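Progress report, November
Project: Safe working rules for two-arm cells (Skokis)
Prepared for: Zarkonport, grants office
Prepared by: Halldóra Hjaltadóttir, Bjarnason

1. Where we are

The second draft of the rule book is ready and it was sent to the team at Skostora for comments. The first draft had too many rules which said the same thing with different words. We joined these together and the text is now shorter and easier to follow at the cell.

In this period we logged 476 hours of work on the project, and the cells made 1195 runs under the draft rules. Our plan was 800 runs, so we are ahead on this point. We are behind with the translation of the short wall version, and I will write more on it under point 4.

2. Changes in the rules

The rule for entering the cell is now written as one sentence: no hand goes inside before the arms are stopped and the operator has said so aloud. Before, it was divided over two pages, and new operators often read only the first.

We also added a rule about shared space. Each arm has its own side of the floor, and the middle may be used by only one arm at a time. The operator writes in the log which arm has the middle when a run begins.

3. Housekeeping

This part received the most comments. The operators asked for a clear text about what must be cleaned, how often and by whom. The draft now says that the floor and the top of the rail are brushed at every change of operator, and that loose cables are checked at the same time. 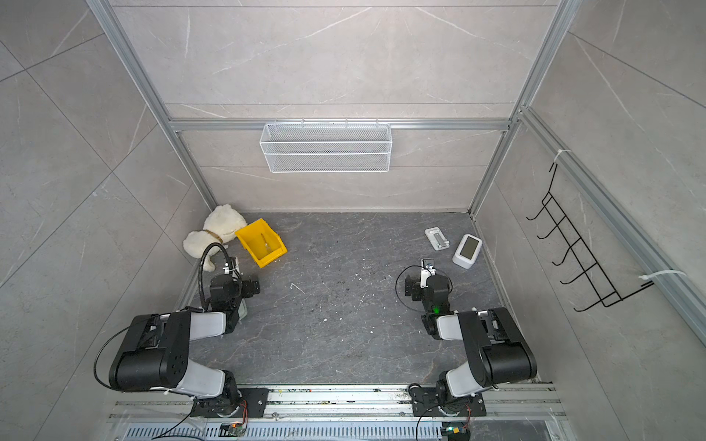 Rules for Two-Arm Cells, Draft 2, page 3

Small debris on the floor between the arms and dust on the rail are both covered by the new text. The same chapter asks that hooks and baskets on the walls are fastened so that they can not swing into the reach of an arm. Zip ties are allowed for this, but they must be checked every month.

4. Next period

We will collect the comments from Skostora, finish the translation and prepare the third draft. We do not ask for any change in the budget.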